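About Vodance

Vodance is a small office that helps schools, clinics and family businesses to plan and buy their first automation equipment. Sotiris Giannakopoulos started it after 12 years in purchasing, and he still reads every quote himself. We do not sell machines and we take no commission from suppliers.

How we work

Before a client spends one dollar, we ask what the gripper must pick up. Thin rims and ribbed plastic are harder than a catalogue suggests, so we like to look at ordinary kitchen things on an ordinary table.
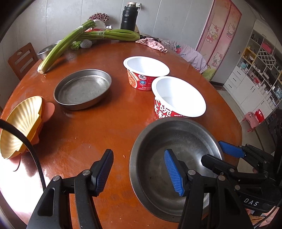
Hand-held grippers with blue finger pads, among steel pans and celery.

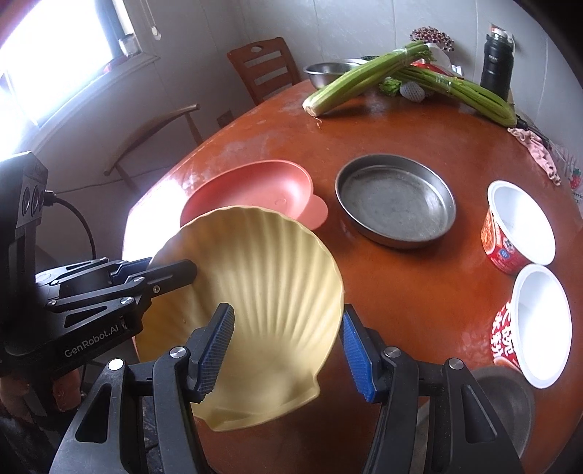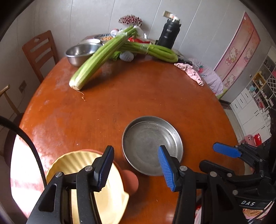
What we put in a budget

The purchase price is only the first line. Our planning sheet, which we call Liem, has also lines for spare finger pads, cables, training hours and storage. For small projects we keep a reserve of $2000 – more if the equipment comes from overseas. A full plan takes 3 weeks.

Where to find us

Our office is on the second floor of the Starkus building, beside the Clivemeo print shop. Please ring before you visit. We close for two weeks in December.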